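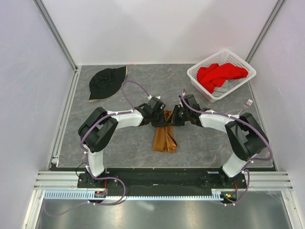

October. Up at 9 and straight on to the clothes. The grey tabletop needed wiping first and then I had the surface to myself until lunch, which was the plan.

The golden-brown thing took longer than it should. It is long and narrow with a flap that won't lie down, and every way I know of folding it leaves a lump somewhere. I tried it in half lengthways, then in thirds, then gave up and rolled it. The roll fits in the drawer if it goes in at the back. Not pretty but it will do until spring.

The black hat I have left for now. The crown creases if it is put under anything, and the shelf in the hall is full of Sorulari boxes that I still haven't sorted. I could stuff it with tissue – there must be some left from the Climell parcel – and stand it on top of the wardrobe. I like the tan edge on the brim and don't want it bent.

Two bags for the charity shop by noon. In them: the green jumper, the trousers from the Kinidier sale that never fitted, a scarf I can't remember buying. Kept the old cardigan again. I know I said the same last year.

Walked to the post office after lunch. Queue to the door. Came back by Munasinghe's for rice and onions and a bar of plain soap, as the last one has gone to slivers. Rain started at the corner and I had the wrong coat on.

Made the flat loaf for tea, 225 grams of flour and a bit more for the board. It came out heavier than usual. Ate it with soup anyway.

Still to do: winter socks, the bottom drawer, the button on the blue shirt. Ring the surgery before 9 or I'll never get through. Must look for the tissue first thing, and find somewhere else for those boxes.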